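Speaker notes: Malescombe tabletop kit, what you get and what we think of it
Brirnside makers' evening, July 12, 2024

Slide 1. Title. Wait for the door to close. Say that we paid for the kit ourselves and that Malescombe hasn't seen these slides.

Slide 2. What's in the order. Arm, controller, pegboard top, one marker, a set of printed blocks, and the Polat software on a stick. Price as we bought it was $4,000, shipping extra. The wooden board is our own addition. Mention that the table comes in panels and you bolt it together yourself. Have a hex key handy, the one in the box is too short for the back row.

Slide 3. Setup. We unpacked in March. It took two of us an afternoon, most of it on calibration. The manual is 188 pages and the part you need starts in the second half. Tell them to skip to the chapter on the marker and come back for the rest.

Slide 4. The block task. Leave this one up while you talk.
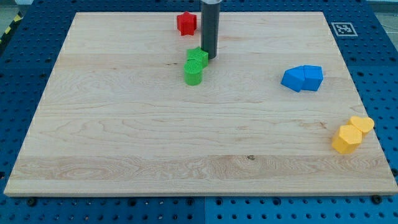

Block task on the wood board, tool lowered near the green pieces.

Talk about shapes first. Star, cylinder, heart, hexagon. The default exercise is pushing, so the tool is a plain rod and there are no fingers to line up. Blocks that touch are the hard case. Point to the blue pair on the right and ask the room how they would split them with one rod. Give it a minute, people usually have ideas.

Then the marker, far right corner, off the wood. Polat uses it to find the table. If you bump it, recalibrate. We taped over the edges of ours and lost a morning to glare.

Slide 5. What we liked. The rod is easy to swap. Printed blocks are cheap to replace and the files come with the kit. Emergency stop works from the software and from the button. Seven users shared one login with no trouble.

Slide 6. What we didn't. Polat logs everything in one folder and you can't rename runs afterward. The Vurnomness add-on for scheduling is sold separately and we sent it back. Support answers by email only.

Slide 7. Who should buy it. Fine for a school or a small lab. If you need to pick things up, price the gripper before you order.

Questions. If someone asks about other table sizes, say we only tried this one.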